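Chapter 2
Leader-Follower Teleoperation Kits

A leader-follower kit lets an operator move a robot arm by moving a smaller arm by hand. This chapter reviews one such product, the Brunex bench kit, as supplied with Mosoti control software. The kit is sold for kitchen and light assembly tasks and is priced by the pair of arms.

2.1 What the kit must do

The buyer's first concern is delay. Joint positions are read from the leader at 200 Hz and sent to the follower, which must track them without visible lag. The second is operator fatigue, covered in Section 2.4. Before any task is recorded, the operator takes one handheld controller in each hand and checks that every joint moves freely through its range.
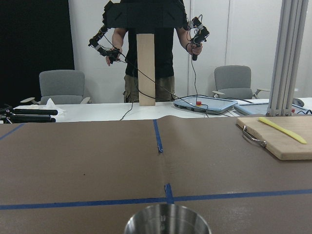
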